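4. Evaluation of the Ameo Kit as a Benchmarking Product

4.1 Scope and Purchase Configuration

The Ameo kit is sold by Clumevetti as a ready-made tabletop manipulation benchmark. It is aimed at laboratories that already own an arm and a parallel gripper and want a task set with fixed objects, a scoring procedure and supporting software. The supplier does not provide the arm. We bought the kit in its standard configuration, which consists of colored cubes, a shallow red tray, a printed task manual and a license for the Kimaro recording software. An extended configuration with additional object shapes is listed in the catalog but was not evaluated.

The review covers three questions of interest to a prospective buyer: how long the kit takes to bring into service, how repeatable its scores are when the same policy is run on different days, and how far the manual specifies the physical conditions under which a trial is valid. We did not compare the kit against free task sets, for which printed geometry files are available but no support contract is offered.

4.2 Installation

Installation took 45 minutes from opening the carton to the first logged episode. Most of that period was spent on network settings for Kimaro, which expects the arm controller and the camera host to share a subnet. The manual states this requirement in an appendix and omits it from the quick-start sheet. No mechanical changes to the arm were needed. Gripper opening and closing commands are mapped through a small configuration file, and the default file worked after the jaw limits had been entered by hand.

All trials were carried out on a table covered with a white cloth. The manual recommends a light, non-reflective covering and leaves the material to the user. Colored objects are well separated from such a background in hue, which simplifies segmentation. The drawback is that cloth is compliant and does not stay flat. Small wrinkles change the height at which an object rests, and a policy trained on a rigid surface may close its jaws too high or press into the table.

4.3 Task Definition

The task examined in this section is color-conditioned placement. The workspace holds a red tray, two blue cubes and one red cube. The policy receives a text instruction naming a color and must transfer a cube of that color to the inside of the tray. A placement is scored as valid when the cube rests fully inside the rim after the jaws have opened and the arm has withdrawn. Contact with the rim is permitted. Contact that moves the tray beyond the tolerance given in the manual ends the trial.

The tray has a raised rim and rounded corners, and its color is close enough to that of the red cube to make the two hard to separate by hue alone. The supplier presents this as a deliberate source of difficulty. In our view the choice is reasonable, although the manual should state the color values of both parts so that users can check replacements against them.

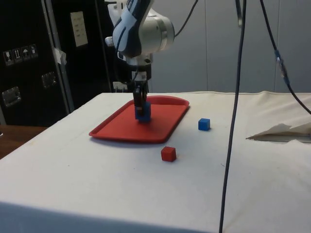

Figure 4. Color-conditioned placement with the Ameo kit: a blue cube held by the gripper above the tray.

Release height has a strong effect on the outcome and deserves more attention than the manual gives it. A cube released well above the tray floor can bounce or rotate, and its final pose then depends on details that no policy controls. A cube released too low may be pressed against the floor of the tray, which loads the wrist and in some controllers triggers a protective stop. The manual sets an upper limit on release height but no lower one. We added a lower limit to our own protocol and suggest that other users do the same.

The initial pose of the tray is a second variable. The kit's scoring sheet defines tray position by its center and ignores rotation. Because the tray is longer than it is wide, a rotated tray offers a different target region in the approach direction of the arm. Kimaro can randomize rotation within a range set by the user, and this option was active in all runs reported here — it is off by default.

4.4 Data Volume and Scoring

The evaluation used 3,000 episodes. Kimaro stores joint states, gripper commands, video and the text instruction in a single container per episode, and the export tool writes these to a common tabular format. Of the full set, 179 episodes were rejected by the automatic integrity check, in nearly all cases because of a dropped camera stream. Rejection is logged with a reason code, and the rejected containers are kept on disk so that they can be inspected later.

Automatic scoring relies on a color and contour detector applied to the final video image. Its verdict agreed with manual labels in 96 percent of the accepted episodes. Most disagreements involved the red cube, as expected from its similarity to the tray. A smaller group involved a cube resting against the rim, where the detector merged the shadow of the rim with the side of the cube.

Detector thresholds are stored per camera. Apparent cube size varies with distance and viewing angle, and a threshold tuned for one viewpoint should not be copied to another.

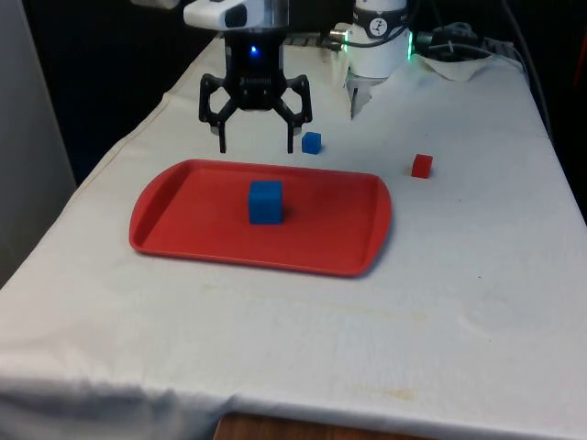 Can the kit be used with an arm that is not on the supplier's compatibility list? Any arm that accepts Cartesian pose commands and reports its joint states can be used, but the user must write the driver layer, and the support contract does not cover it.

4.5 Support and Running Cost

Support is handled by Gredgate under contract to Clumevetti. We filed two requests during the evaluation, one on the subnet requirement and one on the meaning of an undocumented reason code. Both were answered with usable information. The second led to a corrected table in the online manual.

The cubes and tray are the only consumable parts. Replacement sets are sold complete, so a laboratory that loses one cube must buy the full set or produce a substitute. A substitute is acceptable under the scoring rules provided that its edge length is within tolerance, but results obtained with it must be marked as such when submitted to the shared results table.

The software license is tied to one camera host. Moving it to a second machine requires a release code from Gredgate, and recording is blocked until the code has been entered. Previously recorded episodes remain readable during this period — the export tool does not check the license.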